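Home | Products | Teaching Guides | FAQ | Downloads | Contact

Sala Teaching Kit: Frequently Asked Questions

Print this page | E-mail this page

Which ways of teaching does Sala support?

Two. In hand guiding, the operator holds the wrist and moves the arm through the task. In remote teaching, the operator moves the Handard controller and the arm follows. Both produce the same type of recording.

Which one should I use for pouring?

Remote teaching. A hand on the wrist adds small forces that end up in the recording, and pouring is sensitive to tilt speed. Hand guiding is fine for pick and place.

How many demonstrations does a task need?

It depends on how much the start positions vary. Our own pouring set has 116 demonstrations. A fixed pick from a fixed spot has worked with 14. Record a small set, train, look at where it fails, then record more of those cases.

Should I delete failed attempts?

No. Mark them as failed in Evoron and leave them in the project. The trainer skips them by default – you can turn them back on later if you want to train a success detector.

Can two operators contribute to one set?

Yes, but enter an operator name for each session. Styles differ more than people expect, mainly in approach height and in how long the gripper pauses before closing.

The arm lags behind the controller. What should I check?

Check the speed limit first. If it is set below 67 percent, fast hand motion will always run ahead of the arm. Then check that the controller is on a wired connection.

What material is good for practicing a pour?

Dry pieces large enough to pick up by hand. We use almonds and clear plastic cups. Leave spilled pieces where they land until the attempt is saved, and clear the table before the next one.

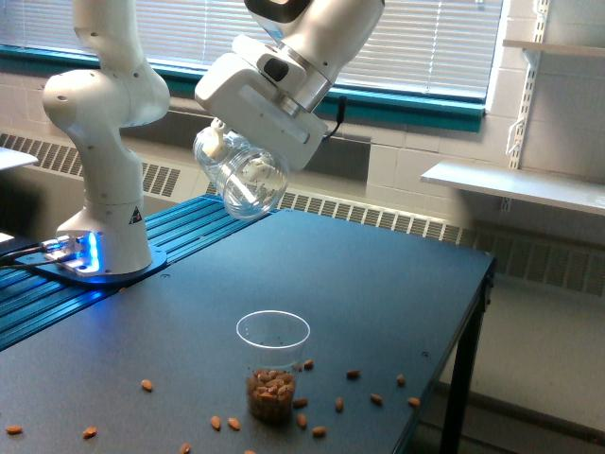
Pouring task: tilted cup in the gripper, almonds in the cup on the table and loose around it.

Can I edit a recording?

You can trim the start and end. You cannot change the path in between.

Page maintained by Dewanti Nasution. Last updated Wednesday, December 27, 2023.

Reader comments (3)

rallgate_lab: The trim tool drops the last gripper event if you cut too close to it. Leave a little extra at the end.

M.T.: Does the operator name carry over when you export? Ours came out blank in June.

Dewanti Nasution: It does in the current release. Older exports have to be run again.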